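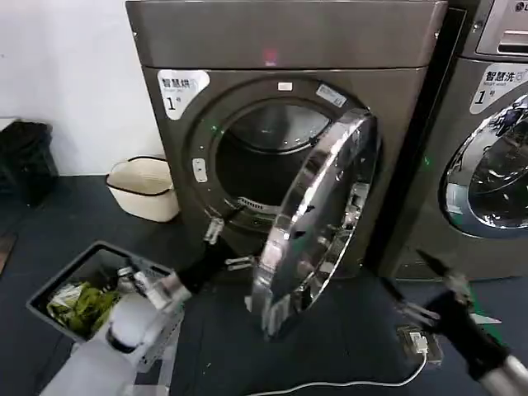
Textile Care and Household Practice
Handout 6: Drying, heat and shrinkage

Course leader: Reginald Iwasaki
Read before the session on 17th March. Bring your swatch record from February.

1. How water sits in cloth

Water is held in a washed fabric in two ways. Some lies between the yarns and in the gaps between fibres. This is free water, and spinning removes a good deal of it. The rest has been taken up by the fibre itself and will only leave by evaporation. Cotton, linen, viscose and wool take up a lot of water. Polyester and nylon take up very little, so a polyester shirt dries much sooner than a cotton one of the same weight.

Cloth that feels dry still holds some moisture from the air. The amount depends on the fibre and on how damp the room is. Cotton dried past this point feels harsh, but softens again after a few hours on a shelf.

2. What drying depends on

Air temperature. Warm air can carry more water vapour than cool air.
Humidity. Damp air slows drying even in a warm room.
Air movement. Still air next to the cloth soon fills with vapour and has to be replaced.
Exposed surface. A folded towel dries from the outside in, and the fold stays damp longest.

A tumble dryer deals with all of these together. On a line outdoors, wind often matters more than sun – a breezy, cool day can beat a still, warm one.

3. Shrinkage

Keep these terms apart in your written work.

Relaxation shrinkage: yarns are stretched during weaving, knitting and finishing. When the cloth is wetted and left free to move, the strain is released and the cloth shortens. Most of this happens in the first few washes.

Felting shrinkage: found in wool and other animal hair. The scales on the fibres catch on one another when wet cloth is rubbed or tumbled. It cannot be properly reversed.

Heat shrinkage: found in synthetics that are heated above the temperature at which they were set.

4. Abrasion

Lint is fibre lost from the cloth. Some was loosened in wear and washing, some is rubbed off in the drum. Towels shed most when new. In the Pulthorpe trial, one group of samples was tumbled and the other dried flat. Chaminda Liyanage will go through the results in class, so leave space in your notes for the table.

5. Care labels

A square stands for drying. A circle inside the square means tumble drying, and dots in the circle give the heat: one for low, two for normal. A cross through the symbol means do not tumble dry. A single horizontal line inside the square means dry flat.

For your swatch record

Measure each swatch along the warp and the weft before washing and again once dry. Work out the change as a percentage of the first length. Let swatches rest overnight on a flat surface before the second measurement. Label the Danska and Yule cottons clearly, as they look alike once washed. The Edov wool is to be dried flat only.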